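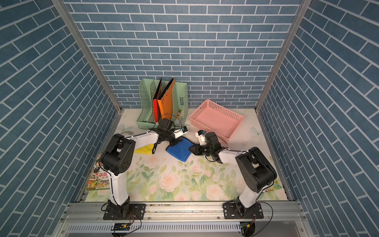
Left arm on the blue cloth, right one reaching in. Yellow one is next.

Quick one tonight, I have a lab report due and I have not started it. But I said I'd keep this thing updated through the season so.

Club update. We are 13 days out from the April showcase and the tidy-up task is sort of a task now. For anyone who missed the last posts: each team gets a table, a pile of everyday stuff, two arms, and has to put the table in some kind of order with both arms doing real work. No parking one arm in the corner and letting the other do everything, which was our whole strategy last year, and yes we lost points for it.

Our team is still called Galladano. I voted against it. The code is still called Nokorar and I voted against that too.

So, cloth. Cloth is the worst. Boxes are fine, a box is the same box every time you look at it. A cloth you put down and pick up and it's a totally different shape and whatever you learned about the last one is garbage. We started with the blue because it's bright and it shows up well against the flowers on the mat. Left goes in first and pinches the top edge and lifts, then right comes in low and close for the other side. The close part is the problem. The grippers want to be in the same place. We had them bump twice on Tuesday-night settings (the slow ones, don't ask why they're called that) and once on fast, and fast made a noise I didn't like.

What helped:

Making right wait. Just a dumb pause. Left gets its pinch, lifts a little, then right is allowed to move. I had this whole plan for a clever collision check and Imre Bodnár, who coaches us, looked at it for maybe a minute and said have you tried waiting. Fine. It works better than my thing. My thing is in a branch if anybody wants it.

Also lowering the lift. We were picking the cloth way up like a flag and then it swings and the second grab misses. Keep it low, keep some of it on the mat, let the table hold it for you.

Also re-doing the cables on the left wrist. They were pulling on the last joint at full reach and we spent two entire sessions blaming the software. Two!! If your arm drifts at the end of a long reach go look at your cables before you open a single file.

Score so far, because people asked. Last session we did 30 tries at the blue cloth, 28 of them got both grippers on it. Which sounds amazing until I say that getting both grippers on it is not folding it. Folding is a seperate number and I'm not posting that number yet.

Then we swap the objects around, becuase the judges will. Stolard (other team, very good, annoyingly nice about it) told us they only practiced on one layout last year and got wrecked when the table changed. So every session we switch stuff out. Cloths off, other things on. The organizer and the pink basket mostly stay at the back, everything in front of them is fair game. Books, tape, a sponge, whatever is in the bin.

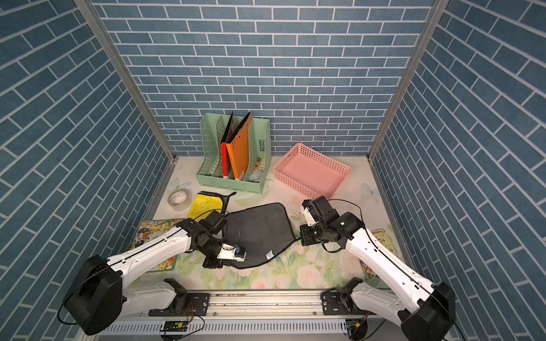
The padded mat was my idea and I kind of regret it. It's thicker than the cloths so the pinch that works on the blue one is way too shy, the fingers sort of skate. Had to open wider and come in flatter from both sides. On the other hand it doesn't flop, so once you do have it, you have it. I think if we can get one routine that handles thick and thin without us telling it which, that's worth more than a perfect fold on one cloth. Half the team disagrees. We argued about it over fries and got nowhere.

Black on black is also a pain. Black gripper, black mat, the cameras on the wrists get confused about where one stops. Messed with the lights for a while. Moving the lamp off to one side was better than making it brighter, don't know why, didn't have time to find out.

Things still on the list:

- yellow cloth, it ends up in a crumpled triangle and the edge finder hates it
- fold number (see above, no comment)
- tape roll. round things. ugh
- somebody label the spare gripper fingers, I put the wrong set in the Zalewska box and lost a half hour
- write down the start pose ON PAPER this time
- poster. who is doing the poster. is it me

Books I haven't even talked about. A closed book lying flat is basically a tile, there's nothing to get a finger under. What we're trying is one arm holds the far side still and the other one nudges it till it hangs up on something and tips. Ugly. It moves though. If you've done this before and have a nicer way, leave a comment, I read all of them even if I'm slow to answer.

One more thing for the new people who keep emailing: yes you can join this late, no you don't need to code. We need hands for resets. A reset is putting everything back where it was so the arms can try again, and it's most of what a session is. You get snacks. You also get to name a routine, and given the names we have now you could really only improve things.

Ok lab report. Next post will be folds or an apology for folds.

Recent posts
Gripper fingers, round three
We lost points for parking an arm
Stuff to bring to your first session
Why is the code called Nokorar

Posted 28 March 2023 | Contact | Back to top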